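Bullesen's new sleep band goes on sale in May, and it leaves the screen out

7 Mar 2020

If you have been following the small world of fitness bands for as long as we have, you will know that every spring brings a fresh pile of them, and that most are very hard to tell apart once you take them out of the box. So it was a nice surprise this week to hear from Bullesen, a company better known for its kitchen timers and travel alarm clocks, that it is getting into wearables with something a bit different. The new band is called the Rasoteo, it goes on sale in May, and it has no screen at all.

That may sound like an odd choice when everybody else is busy making screens bigger and brighter, but Bullesen has built the Rasoteo mainly for sleep, and the company's thinking is that a glowing display on your wrist is the last thing you want at two in the morning. I have to say I have a good deal of sympathy with that. My own smartwatch has lit up the bedroom ceiling more times than I care to remember, usually when I was just turning over and minding my own business.

In place of the screen there is a soft woven strap with a slim sensor pod tucked into it. The pod carries an optical heart rate sensor, a skin temperature sensor and a motion sensor, along with a small vibration motor that serves as a silent alarm. You tell the phone app when you need to be up, and the band looks for a lighter stretch of sleep in the half hour before that and gives you a gentle buzz. Plenty of other bands do this already, of course, but Bullesen says it has spent a lot of time on the buzz itself, which starts very faint and builds up slowly so that it doesn't make you jump.

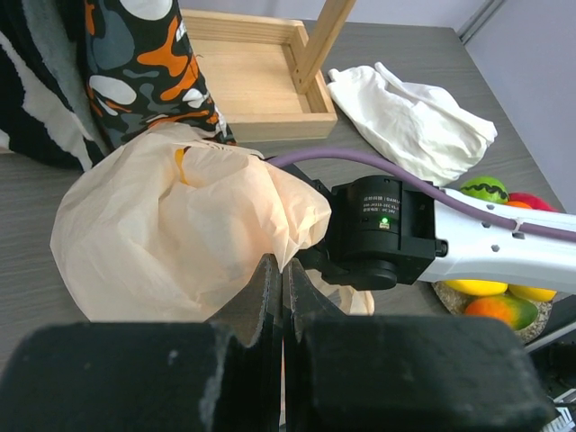
Battery life is where things get interesting. With no display to feed, Bullesen is promising 2 weeks of wear from a full charge, and it says 90 minutes on the charging clip will take the battery from flat to full. We would like to test both of those claims for ourselves before we get too excited, as battery figures given out before launch have a way of shrinking once real people get hold of the product. Still, even if the band falls a few days short, it would be a welcome change for anyone who has to charge a watch every evening and then forgets to put it back on before bed (I am very much in that group).

The band stores its own readings, too, so you don't need to have your phone in the bedroom. According to Bullesen there is enough room for 600 hours of data before the oldest nights start to be written over, and the next time you open the app everything is copied across by Bluetooth. For people who go camping, or who are simply trying to keep the phone out of the bedroom, that is a thoughtful touch, and I wish more companies would bother with it.

The app is called Tapia, and we were shown an early version of it in a video call. It is pleasantly plain. You open it in the morning and you get one page with the length of your sleep, your resting heart rate and a short line of text comparing last night with your usual week. If you want the full charts they are there, one tap further in, but the app doesn't push them at you. There is a page for food and drink notes as well, where you can jot down a late coffee, a big dinner or a bowl of fruit before bed, and after a month or so Tapia will try to tell you whether any of it lines up with your better or worse nights. You can add a photo to each note if you don't feel like typing.

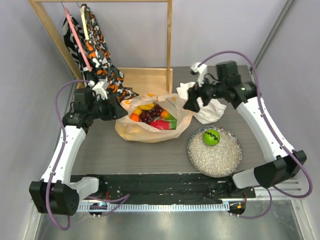 Colorful fruit, with grapes and a dragon fruit among it.

There will be versions of Tapia for both iPhone and Android at launch, and Bullesen says that the basic app will stay free, with no monthly plan needed to see your own numbers. We asked twice about this, because we have been caught out before, and the answer was the same both times. An export button for those who like to keep their records in a spreadsheet is planned for a later update, but there is no date for it yet.

Now for the things you don't get. The Rasoteo has no GPS, it won't show you messages or calls, and it isn't a medical device, so there is no ECG and there are no warnings about heart rhythm. It will count your steps during the day if you leave it on, although Bullesen was quite open that this is more of an extra than a main feature. The band can be worn in the shower, but the company doesn't recommend it for swimming, and the woven strap will take a little while to dry. If you are after an all-round sports watch, then, this is probably not the one for you, and you would do better with one of the models we covered over the winter.

The price has been set at $119, and that includes the charging clip and a second strap in the box, so you can wash one and wear the other. Colors at launch are dark gray, sand and a rather lovely moss green, with two strap lengths for each. Orders open on the Bullesen website first, and the Bavthorpe chain will have the band in its stores later the same month – with a demo unit on the counter, we are told, so that you can feel the wake-up buzz for yourself before you spend any money.

We have asked for a review sample and hope to have one on the wrist a few weeks ahead of the launch. It will need a good run of nights before we can say anything useful about it, so please be patient with us. If there is something you would particularly like us to check, whether it's the comfort of the strap for side sleepers or how well the alarm works on somebody who sleeps like a log, leave a note in the comments and we will do our best to fit it in.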